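2. Planning the Purchase

Read this section before ordering a Jindik hand-held gripper kit. Most budget overruns come from parts and furniture left off the first order.

2.1 Set the budget

1. Start with the base kit. The list price is $1,099 and covers one gripper, one pair of padded fingers and one cable set.
2. Decide how many stations you will run. A station is one gripper, one table and one operator. Most first orders are for 4 stations or fewer.
3. Add one spare pair of finger pads per station. Pads are sold only in pairs, under part number 231.
4. Add shipping and any sales tax. Lorner ships kits and pads separately, and each shipment is billed on its own.

Note: Prices are reviewed every January. A quote dated before the review is honored for the full quote period.

2.2 Plan for wear

1. Budget one pad change per 4,000 grips.
2. Check the covering at the corners and the lower edge when you plan a reorder. These places fray first.
3. Order pads before the last spare pair goes into use.

Caution: Do not buy loose foam or felt to patch a pad. Patched pads are not covered by the Bostton service plan.

2.3 Plan the space

1. Choose a table with open room in front of the operator.
2. Measure the cable run from the table to the equipment — include the drop down the side of the table.
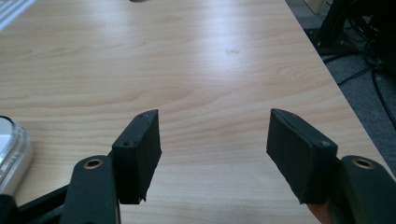

Table and Floor

The work surface between the finger pads should be clear. A light wooden tabletop is fine, but a glossy finish can reflect overhead light, so allow for a mat or a shaded lamp in the budget.

Cables that trail across carpet need a floor cover. Covers are not in the base kit — order them from Hsu or a local supplier, and enter them on line 6 of the planning sheet.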